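Runon Planning and Perception Group
Minutes of the regular meeting, 19th November
3 comments | 2 shares

The chair opened the meeting once the kettle had finished. Minutes of the previous meeting were accepted after the word "solved" was changed to "improved" in two places.

1. Matters arising

The log viewer still opens every file in the wrong time zone. The tooling lead reported that this is now consistent, and asked that it be recorded as progress. It is recorded.

The cable order from June has arrived. It is the wrong cable.

2. Calibration (Rilletti)

Rilletti, the calibration package, was rerun over the whole archive of 1,834 episodes. Most came through without complaint. The planning lead asked what "most" meant and was referred to the report, which is still being written. Moved that Rilletti refuse to run when the lens file is missing, instead of making one up. Carried, with some feeling.

3. Perception

Discussion of thin objects took up the larger part of the meeting. The segmentation model does well on bowls and boxes and loses its nerve over anything slender on a busy background. The two-gripper stick recordings on the patterned cloth were put on the screen, and the group argued over them until the biscuits were gone.
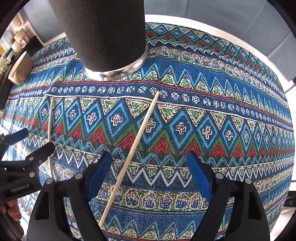 Minutes, vol. 2, p. 10

The perception lead's view is that pale sticks ought to be easy against a dark blue band, and that the trouble starts where they cross the diamonds and zigzags. The model finds a great many sticks in the zigzags. One member suggested a plain cloth. The perception lead replied that customers own tablecloths, and that the Storstead trial will be held in a dining room whether the model likes it or not.

It was also noted that one stick runs behind a gripper finger, and that the tracker treats the two visible parts as separate sticks with separate futures. Agreed to try joining segments that share a line before the planner sees them. The planner has enough to worry about.

Action: perception to relabel 400 frames with thin objects, patterned backgrounds first. Labelling to be shared across the group. Enthusiasm for this was modest.

4. Planning and control (Requena)

Requena, the planner, now checks both arms for collision before closing either one. It has become very polite as a result, and in simulation the arms will wait for each other indefinitely. The control lead proposed a fixed priority for the left arm. The planning lead called this favouritism and proposed a timeout. After discussion, both were adopted, with the timeout set in the config file where people can find it and change it without telling anyone.

The control lead asked that grip width be logged at the same rate as the images. This was agreed at the last meeting as well.

Action: planning to merge the timeout branch. Tooling to fix the logging rate, this time on the main branch.

5. Storstead trial

The demo script was read aloud. Two members objected to the phrase "any household object" and one to the word "effortlessly". Both were struck out. The colour of the status light remains unresolved and was deferred, as is now traditional.

6. Other business

The build server will be down overnight for an upgrade. Members are asked to save their work, and not to find out at midnight that they hadn't.

The next meeting will be held in the small room, the large one having been booked for training on how to book rooms.

Meeting closed.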